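### 4.2 Setting the work surface mask in Condex

1. Stop both arms and open the **Perception** tab.
2. Press **Learn background**. Keep all objects out of the bin area during this step.
3. Set *Edge threshold* to 93 and save.
4. Run **Test detect** 2 times. Both lists must be the same.

**Caution:** Do not change the threshold while a plan is running.

**Note:** Error 435 means the mask file is older than the calibration. Repeat step 2.

The detector looks for strong edges, so a patterned surface needs more care than a plain one. On a black surface with white veins, a whitish cord can blend with the pattern, but the small teal cube has good colour contrast. For pale items, turn on *Use colour and depth*. 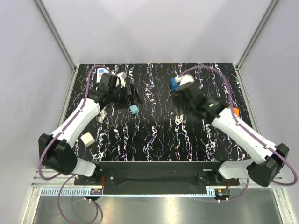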